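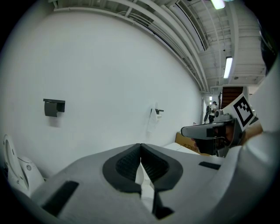
Kadside Community Orchard - progress report to the Wonari Fund, May

Planting on the lower field finished this month. We now have 285 trees in the ground, mostly apple and plum, with a short row of pears along the Vokach Lane side. We lost some 100 metres of rabbit fencing in the March winds and have replaced it out of the repairs budget.

Two of the water tanks are connected. The third is waiting for a fitting from Sharifi Supplies, now expected in June.

Sunday work mornings have been busier than last year, though we are still short of people who can prune. We would like to move £100 from printing to training to pay for a second pruning day - please let us know if this needs a formal request.

Spending is otherwise in line with the plan. Receipts are attached.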